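Speaker Notes: Building a Tabletop Arm in a Shared Workshop
Canpolat Community Workshop, Open Projects Series
March 2026

Opening

Welcome the audience on behalf of the workshop and thank the host institution for the use of the hall. State at the outset that the talk concerns one build, the Stirkero arm, and the decisions made by its members during the first phase. Questions on membership and tool access should be held until the end, when the program office will answer them at the side table.

The talk is planned in 4 parts: purpose, gripper, sensing and next steps. If the previous session runs over, omit the section on cable routing.

Purpose of the build

The Stirkero project was approved in February as a member-led build. Its stated aim is to produce an arm that can pick up small household objects from a table and place them in a tray. The project is not intended for sale. Drawings and control software will be released to other workshops under the same terms as the earlier Ukard conveyor.

Explain the choice of a parallel gripper. The team considered a suction cup and a three-finger hand. Suction performed poorly on cloth and on anything with holes in it. The three-finger hand required more motors than the budget allowed. Two parallel fingers cover most of the objects on the test list and can be repaired with the tools already in the building.

Mention that the fingers are treated as replaceable parts. Members are asked to log every change of fingertip in the project notebook, together with the object that prompted it.

The gripper and its workspace

Pause on the slide long enough for the back rows to see it. Point out the gap between the fingers and the bevel at each tip. The bevel matters when the arm approaches a flat object lying on the table, as a square tip tends to push the object along before the fingers can close. 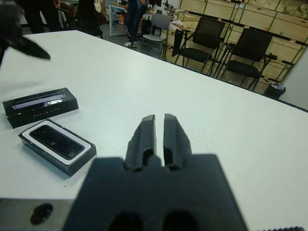 Slide 6. The gripper over the white worktable, with two black boxes to its left, one holding a device in a white inner lining.

Continue with the table surface. A plain white top was selected because dark parts stand out against it in the wrist view. The drawback is glare under the ceiling lights, and software exposure settings had to be adjusted by hand. Members who plan a similar build should test their lighting before fixing the arm in place.

Sensing

The arm works from a wrist view and will later receive a second, fixed view of the table. Describe the value of each. The wrist view gives detail near the fingers but loses the rest of the table as the arm descends. A fixed view keeps the whole table in sight and suffers when the arm blocks it.

Calibration should be described in plain terms. The software must know where the camera sits in relation to the fingertips. An error of 2 millimeters at this stage is enough to make the gripper miss a coin or close on the edge of a bottle cap. The current procedure uses a printed grid and is repeated whenever the mount is loosened.

Cable routing (optional)

Cables are tied along the outside of the arm with slack at each joint. An earlier attempt to run them inside the links was abandoned after a connector failed and the arm had to be taken apart to reach it.

Safety and conduct in a shared room

The workshop remains open to other members while the arm is in use. Two rules apply. The operator keeps one hand at the stop switch during any motion, and no person reaches across the table while the motors are powered. Speed is limited in software, and the limit may be raised only with the approval of the duty supervisor.

Next steps

The team will run 100 supervised picks with the present fingers and record each result. If the record is satisfactory, the count will be extended to 1,000 with a wider set of objects supplied by members of the Jusmont workshop. A written report will be placed in the workshop library.

Close by inviting interested members to sign the project sheet at the side table. No previous experience in robotics is required, but the basic electrical safety course must be completed before the first session.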